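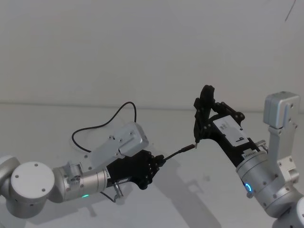 Marla Keddington
Equipment Editor, Bats and Training Gear

2 April 2018

Driretstead Vimton Overload Training Bat

Length: 33 in.
Weight: 24 oz. bare, up to 36 oz. with both sleeves on
Barrel: maple
Sleeves: 2, steel core with rubber skin, 6 oz. each
Handle: standard knob, cushioned tape
Approved for games: No
In the box: bat, sleeves, locking ring, 12-page drill booklet
Item no. 718

Every spring there is a new bat that is going to add miles per hour to your swing. This year it's the Vimton, and the sleeve on the package promises "real game power" without saying how much, for whom, or compared to what. I have been handling training bats long enough to have a closet shelf of them, so I'll go through what this one is and leave the promises where they are.

The idea is old. You swing something heavier than your game bat, then something lighter, and the change is supposed to teach your body to move faster. Hitters have been sliding donuts onto barrels in the on-deck circle for generations. Feeling quick after you take the donut off is easy. Being quick is a separate matter, and I would want to see a radar reading before I believed it. The booklet has no readings in it. It has drills, a chart to fill in, and two pages about confidence.

What Driretstead did get right is where the weight sits. A donut hangs out near the end of the barrel and makes the whole bat drag. The Vimton sleeves slide on from the knob end before the locking ring goes on, and they can be set lower, close to the hands, or higher, up toward the sweet spot. With both of them low it still swings like a bat. With both high it swings like a fence post, and I don't know why anybody under high school age should be doing that, though the booklet lets them.

The locking ring is my main complaint. It's a quarter turn and a click, and the click is soft. I like a loud one on anything that keeps six ounces of steel from leaving the bat. Mine held through a month of tee work, but I got in the habit of checking it every few swings, and a teenager in a cage with his friends is not going to do that. The older Tennant trainer used a threaded collar. It was slower and uglier and I never thought about it once.

Can you hit balls with it? With the sleeves off, yes, off a tee or soft toss. The booklet says foam or rubber balls only with the sleeves on, and that warning is in small type on page 9. It belongs on the barrel. Live pitching is out in any setup, and the warranty is void if you try.

About that warranty. It runs 90 days and covers cracks in the handle and a failed ring. It does not cover dents, chips, tape wear, cold weather damage, or "improper swing mechanics," a phrase I would love to see somebody try to enforce. Keep the receipt.

Sizing

There is one length. Driretstead says 33 inches suits "most players," and it does suit most grown men. My guess is that a 12-year-old will choke up two inches and learn to swing a bat that doesn't match his own. A youth version was listed in the January catalog and has since dropped off the page. If that's who you are shopping for, I'd wait.

Care

Wipe the barrel dry before the sleeves go back on. The rubber skin holds moisture against the wood. Store it indoors, out of the trunk. Retape the handle when it gets slick – any ordinary bat tape works, and the branded roll costs twice as much for the same thing.

Who it's for

A high school or college hitter who already takes regular tee work and wants some variety in it, and who has a coach watching. It's a decent stick of maple with a sensible weight system. If the game swing is a mess, a heavier mess won't fix it, and a few lessons would be a better use of the money.

Availability

Ships from Driretstead direct or through Jindness stores. Jindness takes returns on opened training bats with no ball marks – the direct site does not take them at all. Replacement rings are sold separately. Replacement sleeves are listed as "coming soon," as they were when I first looked.

Related items: batting tees, foam practice balls, bat tape, cage netting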